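Retired numbers and borrowed legends

30 October 2024

Grullo has retired another number. The club announced in June that no player will ever again wear 5, and the museum room under the main stand now has a case for the shirt, a pair of boots and a match program from a final the club lost. The press release used the word "immortal" twice.

I have been going to club museums for a long time and I like them more than I probably should. But I have started to wonder what a retired number is supposed to do. The usual answer is that it honors a player. Fine. A plaque does that too, and so does a decent obituary. A retired number goes further and tells everyone who comes later that a certain part of the past is closed to them, and the people who decide which part are usually the ones selling the tickets.

Look at the timing. Irau retired its first number the same season it moved to a new ground and needed something to fill the walls of the lobby. Painemal retired one shortly before a new shirt went on sale, with the number stitched small inside the collar. I don't say the players were undeserving. I say their service had ended years earlier, and the clubs managed to keep their gratitude in check until there was a launch event to attach it to.

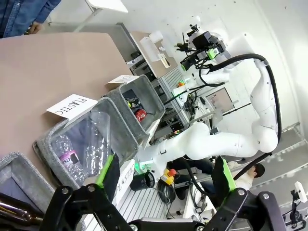

Then there is the question of what goes on the label. The Grullo case says its player made 323 appearances. The club's own yearbooks, which anyone can read in the town library, give a total of about 300, and the gap seems to come from friendlies, a preseason tour and a tournament that was abandoned before the second round. Does it matter? To most visitors, no. But a museum that can't say how it arrived at a figure shouldn't engrave it in brass. I asked at the desk and was told the number came from "the family and the fans." That is a perfectly good source for a story, and a poor one for a statistic.

Muvo, the company that designed the room, also did the ones at Irau and Painemal, and it shows. All three have the dark corridor with crowd noise, the bench you can sit on, and the wall of quotes. Walk through them in one week, as I did, and you will have trouble remembering which club had the floods and which one had the strike. Grullo's strike, a fascinating episode that split the dressing room for most of a season, gets two sentences near the fire exit.

I would swap the whole shirt case for a proper account of that year. The minutes survive, and so do plenty of letters to the local paper, some of them very rude about the player who is now immortal. He might come out of it looking better than he does behind glass.

The room is open on home match days and admission is included with a seat in the main stand. Standing ticket holders pay extra.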